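Students Trade Spring Break for a Leaky Boat Shed

Most teenagers would not choose to spend the first morning of spring vacation scraping old varnish off a rowboat. Eleventh graders at Kevuna Academy fought for the privilege. The sign-up sheet for the school's first boatbuilding week had room for 43 names and filled up before lunch, helped along by a rumor that there would be waffles.

There were no waffles. There was a shed on Carska Lake, a stack of cedar planks, and Noelia Barrios, the retired boatbuilder who agreed to run the week in April and who began it by collecting everyone's phone in a paint bucket.

"I told them they'd get the phones back when the first boat was in the water," Barrios said. "I never saw a group read a plan so fast."

The students worked in crews, each with a hull to finish and a name to agree on. The hulls went faster. One crew spent most of an afternoon arguing over lettering for a boat that did not yet have a bottom. Another glued a clamp to a plank, glued a second clamp while trying to free the first, and decided to call the result the Brorkier, after the lakeside hardware store that had sold them the glue.

Rania Lamrani, a junior who signed up to get out of babysitting her cousins, found herself in charge of the steam box, where planks are softened so they can be bent around the frame. It is a hot and damp job, and she refused to give it up.

"You have very little time before the wood goes stiff again," she said. "So for once people do what I say."

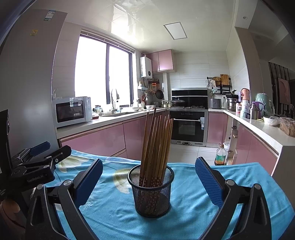

Do students need any woodworking experience to join?

Beginners are welcome, and most of this year's group had never used a hand plane. Everyone takes a safety session on the first morning and has to pass a swim test before going out on the lake.

Math teacher Moataz El Fassi came along to supervise and had hoped to slip in a little geometry. He got his chance when a crew cut a transom 3 inches too narrow and wanted to know whether anyone would notice. El Fassi had them work out what it would do to the rest of the hull. It took a full page, and they cut a new transom.

By the last afternoon 181 parents, siblings and neighbors had gathered on the bank, several with towels. Principal Nathalie Segers gave a short speech about perseverance, then was invited to take the first ride. She accepted with the look of someone who had inspected the caulking.

Her boat floated. So did the others, although the Brorkier took on enough water to give its crew some bailing practice and a round of applause. The phones were returned as promised. Lamrani's had 200 unread messages, most of them from her cousins.

The boats will stay in the shed until summer, when the school hopes to start a rowing club. Barrios has agreed to come back next spring, and the sign-up sheet is expected to go up outside the front office after winter break. Waffles are under discussion.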